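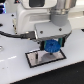 Re: [sostano-parts] Storage and inspection of the plastic gear sets

From: Purba Teaching Collections Office
To: Sostano parts and models list
Reply-To: the list

Dear subscribers,

The Office acknowledges receipt of the message quoted below, and of the replies that followed it in April. As several member institutions have asked for a single answer that can be printed and kept with the sets, the present message replaces our earlier circular on the subject. It applies to all Uketti gear sets on long-term loan, including those that were relabeled under inventory series 2784.

> We hold a number of the Uketti sets for use in our introductory
> mechanisms course. Over the past two terms the contents have become
> mixed. Blue gears are being returned in the trays meant for the red
> parts, and the small metal pieces are found at the bottom of the
> case or are missing altogether. We should be grateful for guidance
> on three matters:
>
> (a) whether the parts are to be stored assembled or apart;
> (b) how the toothed parts should be cleaned and inspected;
> (c) whether a part with marks on its surface must be withdrawn.
>
> We would also ask whether the Bulleck storage case is still the
> recommended one. Our supplier no longer carries the inserts.

The points are taken in the order in which they were raised.

With regard to (a), the parts are to be stored apart. The earlier circular allowed red and blue parts to be left stacked between classes, and this permission is withdrawn. A stack left together for a full term is difficult to separate by hand, and the usual result is that someone pries at the rim with a screwdriver and damages the teeth. Where a stack is needed for a demonstration, it should be put together at the start of the session and taken apart before the case is closed. Institutions that keep a permanent display model may continue to do so, provided that the model is entered on the loan sheet as a separate item.

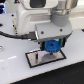
A part carrying a stem should be placed in its compartment with the stem upright. Stems that lie sideways under the weight of other parts tend to bend, and a bent stem cannot be straightened to the tolerance the course requires. Please do not attempt it. Return the part to this Office with the loan sheet, marked "stem," and a replacement will be sent from stock.

With regard to (b), the toothed parts are to be cleaned with a dry, soft brush. Brush across the rim, along the line of the teeth, and then turn the part over and repeat. The center hole is cleaned with a cotton swab. Water may be used if a part is sticky, but solvents may not, and this includes the wipes sold for whiteboards. One institution has reported clouding of the red parts after such wipes were used, and the Office has withdrawn the affected pieces.

Inspection follows cleaning. Hold the part by its rim under a good lamp and turn it slowly through one full revolution. What matters is the condition of the teeth and the edge of the hole. A missing or flattened tooth is cause for withdrawal. So is a crack running outward from the hole, however short.

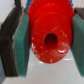

With regard to (c), marks on the face of a part are not in themselves a reason to withdraw it. Specks, flecks and light scratches have no bearing on how the part turns or meshes, and they should not be polished out. Staff have sometimes taken specks for the first signs of cracking. If there is doubt, draw a fingernail lightly over the mark. A crack will catch the nail, whereas a surface speck will not. Parts that remain doubtful may be set aside and sent in with the next regular return.

On the matter of the metal pieces, the Office shares the concern expressed in the message. They are the most frequently lost items in the collection, and we now hold only 200 spares for all member institutions. From the coming term, each request for spares will be limited to 10 pieces. The following procedure is recommended at the end of every class:

1. Clear the work surface of everything that does not belong to the set.

2. Lay the gears flat, with no part overlapping another.

3. Stand the metal pieces upright next to the gears and check them against the card in the lid.

4. Look for small dark parts that may have been overlooked. Washers in particular are easily mistaken for holes in a bench top.

5. Return the metal pieces to their pouch first and the plastic parts to the case afterward.

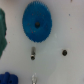
Blue gear and small metal cylinder on a pale work surface.

As to the storage case, the Bulleck model remains acceptable, but it is no longer the only one approved. Any rigid case with a fitted lid may be used if each compartment is at least 40 millimeters deep and the lining does not shed. Foam that has begun to crumble should be replaced before the case is used again, as the crumbs lodge between the teeth. Institutions that still have unused Bulleck inserts and do not need them are asked to offer them on this list.

Loan sheets for the current term should reach the Office by noon on the last working day of the term. Sheets that do not state the condition of the toothed parts will be returned for completion.

Questions on the above may be sent to the list. Requests for spares and replacement parts should be addressed to the Office directly and should give the number shown on the lid of the case.

Respectfully,

Purba Teaching Collections Office
Loans and Maintenance

You are receiving this message as a subscriber to the sostano-parts list. To change your delivery settings, send a message to the list address with the word "settings" in the subject line.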